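Limevel Property Services
Workplace Safety Inspection - Prastholm Building, Room 131
Inspector: Bezawit Wako
Date: 21 April 2020

1. Exits and access
Main door opens fully and closes without force - Pass
Aisle to rear exit clear - Pass
Exit sign lit - Pass
Comment: Two cartons had been placed beside the rear door. They were moved during the visit.

2. Fire protection
Extinguisher in place, gauge in range - Pass
Inspection tag current - Fail
Comment: Tag expired in September. Hinojosa has been asked to service the unit under work order 107.
Smoke detector tested - Pass

3. Electrical
Outlet covers intact - Pass
Extension cords not used as permanent wiring - Fail
Comment: One cord runs behind the storage cabinet. Replace with a fixed outlet or remove.
Panel clearance maintained - Pass

4. Storage
Shelving anchored - Pass
Heavy items on lower shelves - Pass
Cleaning products kept apart from kitchen items - Pass
Comment: Shelf labels supplied by Bravirari are peeling and should be renewed.

5. Work table and kitchen items
Items kept back from table edge - Pass
Surface free of spills - Pass
Cutting boards stored flat when work is finished - Not assessed
Fabric linings secured - Pass, see comment 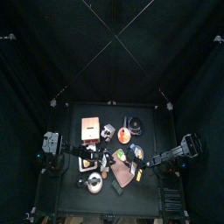 Comment: The fabric lining was checked by hand at each seam and found secure. Fabric of this type should be kept well away from any heating appliance. The table held a small gray and white toaster, a small frying pan with food in it and a lidded black pot, and the walls on either side are lined with black fabric. No appliance is to be heated inside the enclosure without written approval. Food is to be cleared at the end of each session - this applies to trays as well as pans.

6. Follow-up
Corrective items under sections 2 and 3 are due within 18 days. Return the signed form to the Limevel office, Room 50.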